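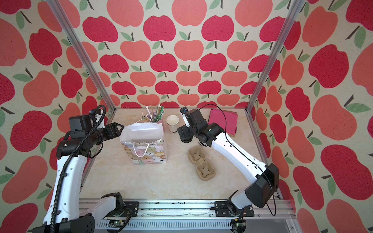
**How long should the first set-up take?**

Allow 161 minutes for two people who have read the section through once. The Jeltex brochure promises a good deal less, and we haven't managed it.

## 4. First set-up: paper goods and packing tasks

*Kukska two-arm bench kit. Workshop notes to be read alongside the maker's manual. Checked 2021-05-07 by Hanneke Wuyts and Lieven Nijs.*

The maker calls this kit "ready to pack from the box". Treat that as a hope. It arrives ready to be bolted down, wired and argued with.

1. Bolt both arms to the front rail before connecting any power. Tighten each bolt by hand, then go round again with the key.
2. Brush off the top of the rail. Grit under a base plate will tilt the arm, and the software will not notice.
3. Lay the cables loosely along the links. Move each arm by hand through its full reach and watch for snags at the elbow.
4. Plug in the left arm, wait for the steady light, then plug in the right. The manual says the order doesn't matter. On our kit it did.
5. Open the Raju control program and choose **New bench**. Enter 254 mm as the safe height above the table.
6. Run **Home** on one arm at a time.

> **Caution:** Keep hands, sleeves and hair out of the enclosure during homing. The stop button cuts the motors, so a raised arm will drop.

### 4.1 Setting the grip

Start with a gift bag, a paper cup and a pulp cup carrier. Soft, light things show up a bad grip setting sooner than the hard blocks supplied.

1. Set grip force to 30 in the program. The preset is higher and crushes paper cups.
2. Open the fingers fully before coming near a bag, and approach from the side.
3. Teach the cup and its lid as separate objects. The "cup with lid" preset is advertised as a single step, and we would leave it alone.

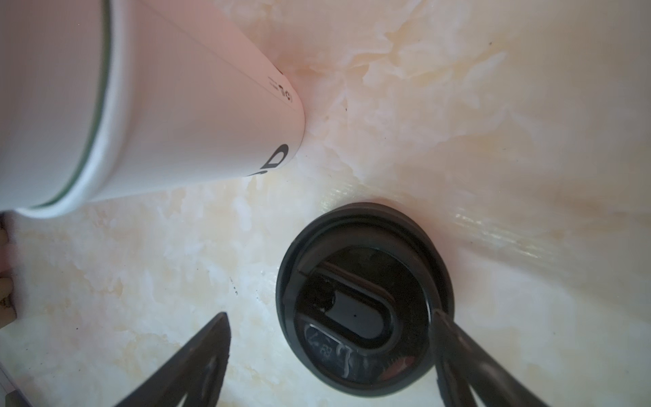 *Photo: Rianne Van Wijk / Leswood test bench*

4. For a lid lying flat, bring the open fingers down on either side of it and stop. Check the wrist camera view before closing. Both fingertips should be in view.
5. Close slowly. If the lid slides, open, go back up and start again from step 4.
6. For a cup on its side, follow the same steps with the fingers across the body of the cup, away from the mouth.

> **Note:** Polished tabletops throw glare into the wrist camera. The maker claims the software corrects for this. Karlijn Bosman tried it with the correction on and off and saw no difference. Moving the lamp helped.

### 4.2 Before you sign off

- Repeat each grip 3 times without touching the settings.
- Save the bench file under a new name. Updates overwrite the default one.
- Write down any fault code in full. Support will ask for it, and the program clears it on restart.

The June update is said to fix the homing order. Until Nathalie Vanhove has tested it on the spare kit, keep to step 4 of the main list.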